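Wednesday, after lunch

Finish tests on the maple, contd. Zultis oil on first 5 offcuts, Orner hardwax on the rest. Sanded everything to 162 wet – no wait, dry, Jin-sol did the wet ones. Zultis still tacky at 30 min. Orner wiped off clean but went blotchy on the glue lines, same as in August. 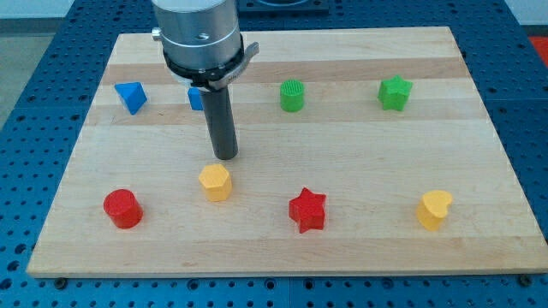 Maple strip board on the blue perforated table.

Tsegereda thinks the blotching is squeeze-out we didnt scrape. Prob right. Redo two pieces, scrape first, then sand, then Orner again. Also try thinner coats, I was heavy handed.

Need: more rags, lids for the Baidoo tins, 1000 grit for between coats. Ask Jin-sol where the good scraper went – not in the drawer, not on teh rack.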